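Review: Torora Two-Arm Handling Station, seen at the Tatbridge open day

Summary: A capable handling station with good hands and a slow changeover. Recommended for small plants that move molded parts in modest batches. Less suited to lines where the part changes several times per shift.

The Tatbridge demonstration center opened its doors to visiting firms in February. Our review panel attended the morning session on behalf of member workshops, most of which make or finish footwear parts. The center had set aside one bay for the Torora station, which is sold in this region through Imetti. Visitors were admitted in small groups and were permitted to ask questions of the operator throughout.

Setting

The bay resembled an ordinary stockroom more closely than a trade show stand. There was carpet underfoot and there were cartons on the floor, and the parts were presented on open yellow shelving. The panel regards this as a point in the supplier's favor. Many of our members work in converted rooms of this type and have no plan to install a fenced cell.
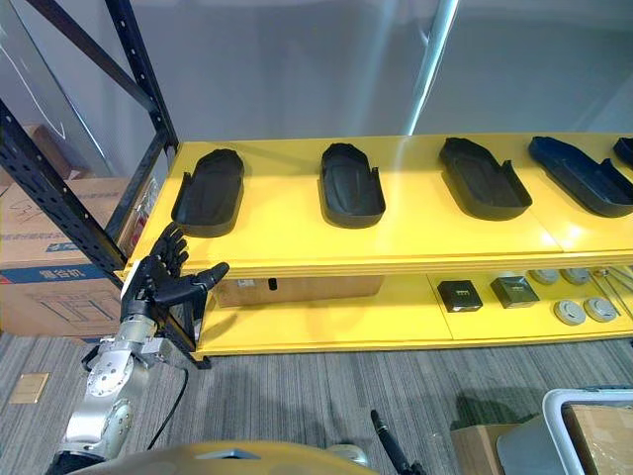 Sole-shaped trays on the upper shelf, with a hand of the station at the left upright.

The parts chosen for the day were black trays in the shape of a shoe sole, each with a raised rim. Parts of this shape are awkward for a simple clamp. The Torora hand has four fingers and a thumb, and the operator explained that the grip is set by part family, with adjustments made at the console. Smaller goods were kept on the lower tier and did not form part of the program shown to our group.

Performance

According to the log displayed at the console, the station had completed 787 transfers since it was installed at the center, of which 278 were made with the current hands. The panel was not able to verify these totals. The operator gave the time needed to teach a new part as 55 minutes, including the safety check. For a plant with a settled range of products this is acceptable. For a plant that takes in mixed work it would be a real burden.

The arms can be run together or one at a time. The panel found the console clear, with large type and few menus. The printed manual is weaker — its section on grip settings refers to screens that the present software does not have.
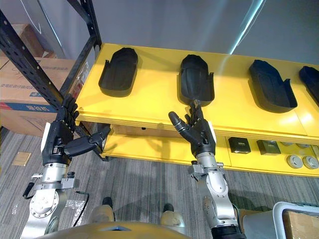 Devendra Rastogi remarked that his own shop would put up with the teaching time if the grip settings could be copied from one station to another, and he asked that this be raised with the supplier. Imetti has since replied that settings can be exported, but only between stations with the same model of hand. The panel considers this a reasonable limit, though it should be stated in the sales literature.

Service and support

Imetti offers a service contract with 4 visits per year. Replacement fingers are held in stock, while wrist units are ordered from the manufacturer. Members who already own a Negi station should note that its mounting plates do not fit the Torora arms without an adapter, which is priced separately.

Rating

Handling: good
Ease of setup: fair
Documentation: poor
Service terms: good

Members who wish to attend a later session should apply to Bautista Gallardo at the Tatbridge center. Firms may bring their own sample parts, provided that these are sent ahead with a note of their weight and material.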